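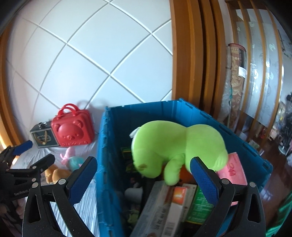 Negussie wrote that a crate is only a drawer that has given up, and that anybody who packs a spare room into lidded plastic will be buying more lidded plastic by December. The rest of the message is quoted further down for those who deleted it, and I'll answer it in order, having a free evening and a grievance.

First, the crates. I have one open beside the bed as I write, the big blue kind with the flaps that fold back, and I will concede that it doesn't look like the work of an organized mind. There is a lime-green plush animal on top of everything. Under it are boxes of several colours and, in one corner, a drift of small stuff that I have been calling "miscellaneous" because the list frowns on stronger language. But it is in a crate. Last week it was on the floor, on the windowsill and in the bed, and I was sleeping on a diagonal.

Apr 2, 2018, Negussie wrote:

> I've been reading the crate thread with growing despair. You are all
> moving things from a place where you can see them to a place where
> you can't, and calling it tidying. A crate is a drawer that has given
> up. Anybody who does a whole spare room this way will be buying more
> crates by December.
>
> The proper method is to sort by kind, on the bed, with nothing going
> into anything until it has all come out. Plush with plush, boxes with
> boxes, bags with bags. Flatten any box that has nothing in it. Then
> measure what you have and buy storage to fit. I did our hall cupboard
> this way and it took one afternoon.
>
> Also, whoever said handbags can go in the bottom of a crate should be
> ashamed. They lose their shape and they never get it back.

I tried the proper method. I would like that recorded in the archive. The trouble with sorting on the bed is that it assumes a bed with nothing else to do. By supper I had 27 plush toys on the striped sheet, grouped by what I believed at the time was size, and a heap of boxes against the headboard that slid whenever I put a knee on the mattress. It was a lovely display. Then it was eleven o'clock and I had to lie down on it.

So now I do it by the armload. Whatever is nearest goes up on the bed, gets looked at, and either goes in the crate or goes back where it came from with a stern talking-to. It's a worse method and I have got through over 30 armloads with it, which is 30 more than I managed with the good one.

On plush. Several people wrote off-list to say that plush should go in last because it squashes. Others wrote off-list, with more feeling, to say it should go in first because it cushions. I've now done both. If it goes in first, the boxes ride up and the lid won't meet. If it goes in last, the lid meets if you sit on it. I'm going with last. The pink one, the teal one and the tan bear are still out on the bed pending a decision, and I expect they will be out for some time, as I've grown used to the company.

On flattening boxes: yes, if they're empty. Mine are mostly not. I opened one the other day fully intending to flatten it and found a second, smaller box. I opened that. I'll spare you the rest, but I ended up with a neat little row and nothing whatever to throw away.

On handbags I am with Negussie, and I'm as surprised as anyone. The red one with the bear's face is staying upright beside the crate where its ears can't get bent. It's going on the closet shelf with the dark boxy one, as soon as there is a closet shelf. That shelf currently holds a Vamham fondue set and 56 coat hangers, and before somebody asks, no, I don't own 56 coats.

Where I really part ways is "measure what you have and buy storage to fit." I measured. I wrote it all down on the back of an envelope, drove to Sikel with the envelope on the passenger seat, and bought the crates that were on sale. They're 33 dollars each at the moment, down from something silly, and the walls are thick enough that you can stack them without the bottom one bowing. The hinged flaps are the real selling point for me - there's no loose lid to lose behind the dresser. If you're tempted by the Fekeo ones with the wheels, I had one of those. It left the room on its own whenever the window was open.

Two questions for the list, then:

Has anyone found a label that sticks to that slightly greasy plastic and stays stuck through a winter? Masking tape lasts me a month, then curls up and goes for a walk.

And does anyone want a fondue set? All the forks, no burner. Pickup only.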